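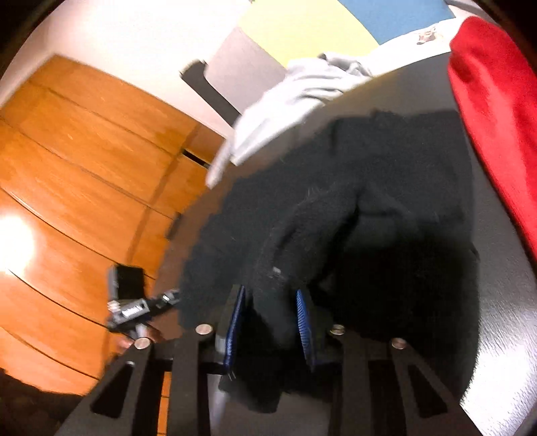 Inomier 路線番号切替板
路線の番号変更、区間移管、起終点変更にともなう標識の更新に

製品分類:道路標識用部材/案内標識・路線番号標識
製造:Velville 標識部
対応支柱金具:Braden 金具(別売)
販売単位:1枚から。16枚入りの箱単位でも受け付けます。

概要

Inomier 路線番号切替板は、既設の路線番号標識の上に重ねて固定する、表示面付きのアルミ合金板です。路線の番号が変わったとき、区間が国や県から市町村に移管されたとき、バイパスの開通で旧道の番号が外れたときなどに、支柱と基礎をそのまま使って表示だけを切り替えられます。

番号の切替は、告示の日を境に沿道の標識を一斉に替える必要があり、区間が長いほど手間がかかります。切替板は前もって取り付けておき、当日は表面の覆いシートをはがすだけで新しい番号が出る構造です。覆いシートの側に旧番号を印刷しておくこともできるため、取付から告示日までのあいだ、走行中の利用者には従来どおりの番号が見えます。

板の裏面には通気のための浅い溝があり、既設板とのあいだに水がたまりにくくなっています。溝は縦方向です。横向きに取り付けると排水しませんので、天地の矢印を確認してください。

型の種類

標準型
単独の路線番号標識に重ねる型です。基準寸法は一辺330mmで、外形は正方形と逆三角おむすび形の二種類があります。既設板がこれより小さい場合は縁がはみ出しますが、性能上の問題はありません。既設板のほうが大きい場合は、旧表示の縁が見えてしまうため、特寸での製作となります。

重用区間型
二つの路線が同じ道路を通る区間で使う型です。上下二段に分かれ、どちらか一方だけを後から差し替えられます。片方の路線だけが先に番号変更になる場合や、重用が解消されて一路線に戻る場合に向いています。一路線に戻ったときは、空いた段に無地の板を入れるか、段ごと外して標準型の止め具で固定し直します。

補助板型
「終点」「旧道」「迂回」などの語や、方角を示す矢印を入れる横長の板です。標準型の下に付けます。文字は一行のみで、二行の表示には対応していません。

大型案内標識用貼付片
交差点手前の大型案内標識に描かれた路線番号だけを覆うための薄い板です。標準型とは固定方法が異なり、四隅のリベットで留めます。高所作業になるため、単体での通信販売はしていません。標識部までご相談ください。

仕様

基材:耐食アルミ合金板
表示面:再帰反射シート(封入レンズ型またはプリズム型)
覆いシート:半透光ポリエステル、再はく離型粘着剤
固定方法:Braden 金具による裏面締付け、または周縁クリップ
接着補助:裏面両面テープ(初期の位置決め用。これだけで固定しないでください)
接着養生:72時間
端部処理:面取り、角丸
裏面色:灰色。茶色、こげ茶色は受注生産

色と書体は注文時に指定された原稿に合わせます。道路管理者ごとに定めがある場合は、その図面を添えてください。支給原稿の文字間隔を当社で詰めたり広げたりすることはありません。三桁の番号で数字が窮屈に見える原稿については、製作前に一度お知らせします。

Braden 金具について

Braden 金具は、切替板と既設板をひとまとめにして支柱に締め付ける共用金具です。既設のバンドをゆるめ、あいだに差し込んで締め直します。支柱径に合わせて小、中、大の三種類があります。丸支柱用で、角支柱とH形鋼には使えません。

古い路線では、既設のバンドのボルトが錆びて回らないことがあります。その場合は無理に回さず、バンドごと切って交換してください。交換用バンドは金具と同じページから注文できます。電柱や照明柱に共架された標識については、柱の所有者の承諾を得たうえで、所有者が指定するバンドを使ってください。

取付の手順

一 既設板の表面を中性洗剤で洗い、乾いた布で拭きます。反射シートがめくれている箇所は切り取ります。めくれたまま重ねると、板が浮いて風で鳴ります。
二 天地の矢印を上にして、裏面テープの保護紙を半分だけはがし、位置を合わせます。
三 残りの保護紙をはがし、中央から外に向かって押さえます。
四 Braden 金具または周縁クリップで締めます。締めすぎると板がたわみ、夜間に反射のむらが出ます。
五 覆いシートの端が浮いていないかを見ます。
六 取付後72時間は覆いシートをはがさないでください。切替当日に取り付けて当日はがす場合は、両面テープを使わず、金具のみで固定します。

気温が低い時期はテープの初期接着が弱くなります。1月に切替を予定している積雪地の路線では、前年の秋のうちに取り付けておく例が多く、覆いシートは冬を越してもはがせるものを使っています。ただし貼ったまま二年を超えると、角に糊が残ることがあります。残った糊は灯油を含ませた布で拭き、そのあと水拭きしてください。シンナーは反射面を傷めます。

枚数の拾い方

見積りの際に最も多い行き違いは枚数です。路線延長から割り出すと、だいたい合いません。台帳の標識一覧と、現地での確認の両方をおすすめします。とくに次の箇所が漏れやすいところです。

交差する側の道路に立っている標識。切り替える路線の上だけを走って数えると、交差道路から見える番号標識が抜けます。
上り線と下り線で位置がずれているもの。一方が樹木の陰にあることがあります。
旧道に残った標識。バイパス開通のときに外されないまま、番号だけが古くなっている場合があります。
歩道橋や跨道橋に付いた番号。管理者が路線と異なることがあり、協議が必要です。
管轄の境。境界の手前に隣の自治体が立てた標識があり、双方の一覧から抜けることがあります。

起点や終点が動く場合は、番号が変わらなくても補助板の位置が変わります。区間の延伸では、旧終点の「終点」板を外すことも数量に入れてください。外すだけの箇所は切替板が不要ですが、金具穴をふさぐ盲栓が要ります。盲栓は一袋単位でお送りします。

導入例

Landry 地区の環状路線では、バイパスの全通に合わせて旧道側の番号を変更し、既設の支柱をそのまま使いました。市街地側は標準型、川沿いの共用区間は重用区間型です。新しい番号は2024年8月18日の早朝に切り替わり、旧番号を印刷した覆いシートは工区ごとに回収されました。川沿いの一部では支柱の傾きが大きく、切替板を付ける前に支柱を立て直しています。

この路線では、番号変更の後もしばらく「旧」を付けた補助板を残しています。地図やカーナビの更新には時間差があり、沿道の店が古い番号で道案内を書いていることも多いためです。補助板を外す時期は道路管理者が決めます。

在庫と納期

無地の標準型は在庫品です。番号入りは受注生産で、原稿の確定後に製作を始めます。一度の注文が2,000枚を超える場合は、分納の予定表を先にお送りします。年度末は反射シートの入荷が遅れがちになるため、切替日が決まっている工事は早めに枚数だけでもお知らせください。番号の確定は後からでもかまいません。

箱は路線別、または工区別に分けて梱包できます。重用区間型は上段と下段を組んだ状態で出荷します。現場で組み替えるときは、段の継ぎ目のゴムを失くさないようにしてください。ゴムだけの追加注文も受けています。

保管は立て置きでお願いします。平積みにすると下の板の覆いシートに跡が付きます。直射日光の当たる資材置場では、箱から出さずに保管してください。

使用できない場所

既設板が曲がっている、または割れている標識
反射シートを含めて三枚以上重なる箇所。前回の切替板が残っている場合は、必ず外してから取り付けてください。
内照式の標識
可変式の情報板
トンネル坑口の内側で、換気設備の風を直接受ける位置
支柱の根元に腐食がある標識。板が一枚増えると風を受ける重さも変わりますので、支柱の点検を先に行ってください。

よくあるお問い合わせから

覆いシートに旧番号を入れず、無地で納めることもできます。新設の支柱に先に取り付けておく場合は、無地のほうが多く使われています。

取り外した切替板の再使用はおすすめしていません。裏面テープをはがすときに板が曲がりやすく、平らに戻しても反射にむらが残ります。金具は再使用できます。ねじ山を確認し、座金だけ新しいものに替えてください。

番号のほかに路線名や通称名を入れることは、補助板型で対応します。標準型の余白に小さく入れる加工は行っていません。

廃止路線の標識を記念に保存したいというご相談では、切替板は使わず、既設板をそのまま取り外していただくようご案内しています。保存用の額や台の取扱いはありません。

注文と問い合わせ

注文書には、路線番号の新旧、切替予定日、型の別、枚数、支柱径、外形の種類を記入してください。支柱径が分からない場合は、支柱の周囲の長さを測った値でもかまいません。図面は PDF または DXF で受け付けます。手書きの略図でも見積りはできますが、製作には寸法入りの原稿が必要です。

技術的な内容は、Velville 標識部の Hina Talpur が担当します。現地の写真を送っていただく際は、標識の表だけでなく、裏側の金具が分かるものを一枚付けてください。

関連製品
Braden 金具 小・中・大
Braden 交換用バンド
Inomier 周縁クリップ
Inomier 重用区間型 無地段板
盲栓(灰色、茶色)
覆いシート 単体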